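Clandell two-finger gripper: four stars from our robotics club

We bought the Clandell for our kitchen challenge after our old gripper gave up in October, and I've gotten pretty attached to it! Jade Petrenko had it bolted on and talking to the arm in 12 minutes. I needed a whole evening (wrong cable, my fault).

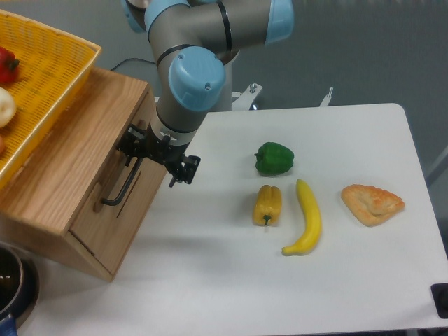 Fingers down by the drawer unit, peppers and banana next in line.

It's great on peppers. Flatbread is trickier, so go slow and keep the force low. My one real gripe is the price: more than $200 is a lot of bake sales for a student club.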